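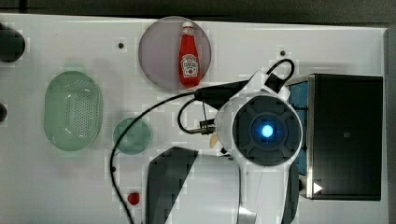
Buy the pedal before you buy anything else, a reader wrote in when I mentioned I was starting on the Edley recorder, and don't bother with the tagging screen until you've thrown away your first hundred episodes. I ignored both halves of this advice and have now paid for each of them separately.

Reviews > Data Collection > Edley Episode Recorder

Edley sells a recorder for people who teach robot arms by demonstration. You steer the arm, it logs the joint positions, the gripper state and the camera streams, and at the end you have an episode that a policy can be trained on. The license is $544 per station. I went in expecting a glorified record button. It is a glorified record button, and I've come around to it.

Setup took an afternoon. Camera sync was painless, though the program insisted on calling the overhead camera "wrist" and the wrist camera "aux" until I edited a config file that the manual describes as optional reading. The manual describes most things as optional reading. Once the names were right they stayed right, including through an update.

The part I'd pay for again is the prompt queue. You type in your instructions ahead of time ("put the strawberry in the blue bowl," "move the orange slice to the plate") and Edley deals them out in shuffled order, with a reset card between takes saying where to put things back. Left to myself I always put the strawberry back in the same spot. The model then learns that strawberries live there, and it is very hard to argue with it later. The reset cards are bossy and vague at once — "vary placement" comes up a lot — but they do get you to move the stuff. 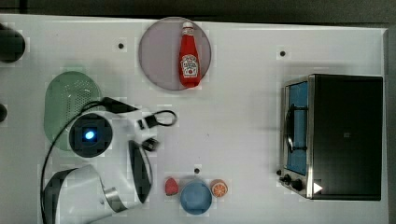
Strawberry, blue bowl and orange slice in a row, ketchup on its plate farther up the table.

I recorded over two weeks and ended up keeping 333 episodes. The review tool is where the rest of them went. Playback is quick, the scrub bar snaps to gripper open and gripper close, and one key sends a take to the reject pile. What you can't do is say why. There's a notes field, but it doesn't export, so my careful remarks on hesitation and double grabs are now a private diary. Stokar, which I used last year, exports notes beautifully and crashes if you look at it during a long take. Akl does neither, but it's free and the forum is friendly.

About that pedal. Edley starts and stops recording from the space bar, and both of my hands are busy steering. The result is a trail of dead seconds at each end of the episode while the operator lunges for the keyboard. Auto-trim catches most of it. It also trims slow approaches, on the theory that an arm barely moving must be an arm doing nothing, so anybody collecting careful grasps should turn it down to the lowest setting or off.
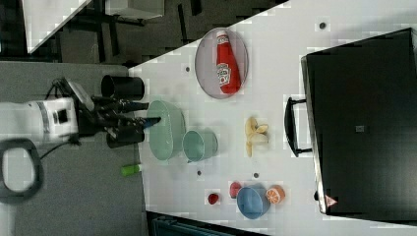
Clutter is the other thing to plan for. The recorder lets you attach a scene label to a batch, and I'd use it from the start, with separate labels for the sparse layouts and the crowded ones. I lumped mine together and then spent an evening splitting them by eye. There is a search box for this. It searches file names, which are timestamps.

Support answered in three days and told me note export is planned for November. The Felmont pedal works with it out of the box, by the way, and I should have listened.

Verdict: recommended for a one-arm station, if someone else is paying for the license. For two arms I'd wait, as the second one currently needs its own copy.

Reviewed July 26, 2021

Contact | © 2021 All rights reserved | Back to top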